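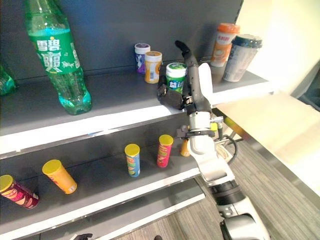
snack shelf, mid-tidy

Restocking the little shop corner at Carnley today and I have Opinions — tall soda up top, gum where you can grab it, chip tubes down below. Two of those are lying down and it's driving me nuts!

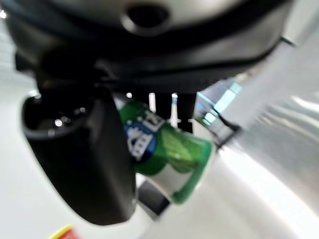

Anyway, gum. I'd put it right by the drinks, people always want both (I do, at least).

Still deciding where the red packages go. Bottom shelf maybe? 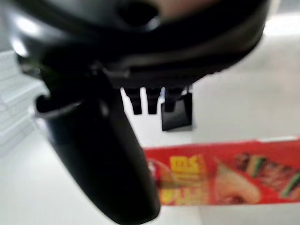

Santino Ibarra: bottom shelf, but keep them away from the chips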